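3.2 Data collection

The grasp planner developed last term (Zernard) was trained only on boxes and cans placed alone on a bench. Its main weakness was crowded shelves, where the target object touches its neighbours. For this stage the team recorded people handling stock in a supermarket, using a head-mounted camera and no robot hardware. The recordings were made in September, before opening time, with the store manager's permission.

Each wearer was given a printed list of items and asked to pick up each one, turn the label toward the camera and put it back. Hands were kept bare so that the finger tracker would work without retraining. The household cleaning aisle was chosen for its range of container shapes: trigger sprays, handled jugs, upright bottles and soft pouches.
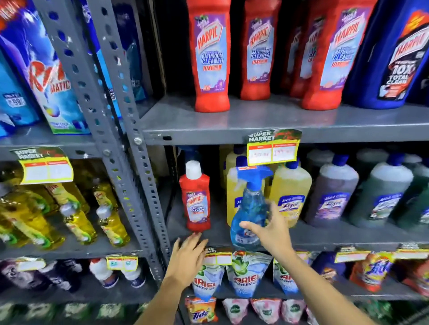

Clips were cut to a single pick each and labelled in Gotisar by two students working separately. The labels cover the hand used, the grasp type, the first frame of contact and the frame in which the object leaves the shelf. Where the two students disagreed on grasp type, Flora Laing made the final call.

3.3 Results

The test set held 100 clips, none of them used in training. The retrained planner chose the same grasp type as the human in 88 clips. The earlier version matched in 21. Most of the remaining errors involved pouches, for which the planner tended to propose a side grasp where the wearer had pinched the top seam.

3.4 Limitations

All clips came from one store. Glare from the shelf lips caused the contact detector to fire early in several clips, and these were corrected by hand. Camera motion during reaching was not removed. Object weight was not recorded, so the planner has no means of telling a full jug from an empty one.

Trials on the Nyarko arm are covered in section 4.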